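# Segurança na oficina de manutenção: a introdução do bloqueio e etiquetagem na Revasthorpe

Relatório de projeto, unidade curricular de Segurança e Higiene no Trabalho
Autores: Isamu Maruyama e Tuấn Lâm
Entregue em Dec 17, 2020

## 1. Enquadramento

O projeto decorreu na oficina de manutenção da Revasthorpe, onde se recondicionam quadros de comando, fontes de alimentação e pequenos armários elétricos para clientes industriais. A oficina ocupa o piso térreo do edifício e partilha a entrada de mercadorias com o armazém da Skandance. Quando começámos, em setembro, já existia um manual de segurança, mas o capítulo sobre energias perigosas tinha uma página e remetia para um anexo que não encontrámos.

O pedido da empresa era limitado: rever o procedimento de bloqueio e etiquetagem (consignação) antes da auditoria interna e propor um modelo de formação para os técnicos. Ficaram de fora o armazém, a zona de pintura e os trabalhos feitos nas instalações dos clientes.

## 2. Método

Usámos três fontes de informação. A primeira foi o arquivo de ordens de trabalho, do qual retirámos 80 ordens para leitura completa. A segunda foi a observação direta de intervenções, com uma grelha preparada por nós e aprovada pelo responsável da oficina. A terceira foi um questionário anónimo em papel, entregue no fim do turno e recolhido numa caixa fechada.

A grelha de observação seguia a ordem habitual de uma consignação:

- aviso aos trabalhadores afetados;
- paragem do equipamento pelos comandos normais;
- corte em todas as fontes de energia;
- colocação do cadeado e da etiqueta;
- descarga ou contenção da energia residual;
- verificação de ausência de tensão.

Cada passo era classificado como cumprido, cumprido em parte ou não cumprido. As primeiras observações foram feitas pelos dois ao mesmo tempo, para acertar critérios. Divergimos sobretudo no aviso aos trabalhadores: o Tuấn aceitava um aviso verbal geral e o Isamu exigia confirmação de quem o recebia. Ficou a segunda interpretação e as fichas anteriores foram corrigidas.

## 3. Resultados

### 3.1 Registo nas ordens de trabalho

Das 80 ordens lidas, 29 não indicavam se tinha havido consignação. Isto não quer dizer que o bloqueio não tenha sido feito. O formulário tem um campo de observações livres e nenhum campo próprio, e os técnicos preenchem-no de maneiras diferentes. Numas ordens lê-se apenas "isolado", noutras vem o número do cadeado.

As ordens com mais informação eram as dos armários de maior potência. Nos equipamentos pequenos, que se desligam pela ficha, o registo era quase sempre omitido. Alguns técnicos disseram-nos que, com a ficha à vista, consideram o cadeado desnecessário. O manual não esclarece este caso.
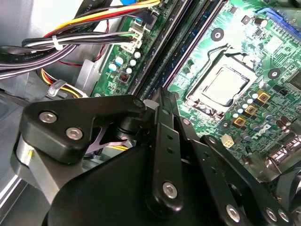 A energia residual foi o ponto mais fraco da nossa grelha. O procedimento antigo manda "aguardar a descarga", sem indicar um tempo nem o modo de a confirmar. Nas fontes com condensadores de maior capacidade, cada técnico esperava o tempo que lhe parecia suficiente, e a medição com o multímetro nem sempre ficava escrita. Propusemos que o tempo de espera passe a constar de uma ficha por família de equipamento e que o valor medido seja anotado antes de se abrir a proteção.

### 3.2 Material disponível

O painel de cadeados estava junto ao gabinete do responsável, do lado oposto às bancadas. Faltavam etiquetas com espaço para a data e havia chaves sem identificação. A oficina dispunha de 2 dispositivos de bloqueio múltiplo, número insuficiente quando há intervenções simultâneas com mais de um técnico.

Pedimos preços a um fornecedor, a Somboon, para um conjunto de cadeados com chave única e etiquetas laváveis. A cotação figura no anexo B. Não comparámos com outras marcas por falta de tempo.

### 3.3 Questionário

As respostas mostram que o procedimento é conhecido de nome. A maioria soube indicar a ordem dos passos, com trocas frequentes entre o bloqueio e a descarga. A pergunta com mais respostas em branco foi a que tratava da mudança de turno: quem retira o cadeado de um colega que já saiu? O manual não responde e, na prática, telefona-se ao colega.

## 4. Proposta

Redigimos um novo procedimento em 4 páginas, que inclui:

1. um campo obrigatório para a consignação na ordem de trabalho;
2. uma regra para equipamentos ligados por ficha (a ficha fica na posse do técnico ou dentro de uma caixa de bloqueio);
3. fichas de energia residual por família de equipamento;
4. um modelo de passagem de turno com assinatura de quem sai e de quem entra;
5. a retirada excecional do cadeado, autorizada por escrito pelo responsável da oficina.

Para a formação, preparámos uma sessão curta, dada na própria oficina, com um quadro desligado da rede. A parte prática ocupa quase 80 minutos. O conteúdo foi adaptado do programa Hullura, que a empresa já utiliza na integração de novos trabalhadores, e a avaliação é feita com a mesma grelha das observações.

## 5. Limitações

O período de observação foi curto e os técnicos sabiam que estavam a ser observados. Não acompanhámos nenhum turno da noite. A leitura das ordens de trabalho depende do que foi escrito e não permite concluir quantas intervenções decorreram sem bloqueio.

O novo procedimento foi entregue à empresa, mas à data deste relatório ainda não estava aprovado. A sessão de formação foi testada uma vez, com um grupo reduzido, e os comentários recebidos constam do anexo C. O principal pedido foi que o painel de cadeados passasse para junto das bancadas, alteração que o responsável da oficina ficou de analisar.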